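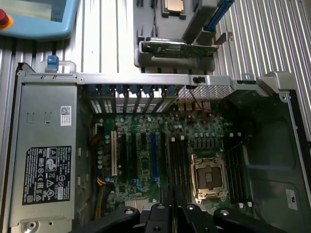
Questions about buying used pedals and synths

Is "vintage" worth paying more for?
Mostly no. Sellers put it on anything with a scratch. Our Illberg fuzz pedals are old and some are noisy, and the listing says which. If you want quiet, buy a newer one and save your money.

What does "tested" mean here?
It powered on, every knob and switch got turned, and we played through it for 20 minutes. It doesn't mean it will last ten years. Be wary of any shop that says so.

Do you believe the serial number stories?
No. We get asked a lot whether a Hilby delay under number 2384 has the "good" chips. We've opened plenty from both sides of that number and can't hear it. Pay extra if you like, but we won't charge you for it.

Can I return something because it doesn't sound like the video?
You have 7 days, and you pay return shipping. Videos are recorded through somebody else's amp, in somebody else's room, usually with reverb on top. Expect a difference.

Is the Xia mini synth rare?
People say so every March, and then three more turn up. Ours is priced as a common one.

Will you trade?
Sometimes. Zdislava Beneš looks at all trades and she's a hard sell — boxes and manuals help a little, "studio use only" does nothing. No Aken power adapters, please, we have a drawer full.

Do you fix things I bought elsewhere?
Jacks, pots and battery clips, yes. Digital boards, no. Ask for a price first, as a cheap tuner often costs more to fix than to replace.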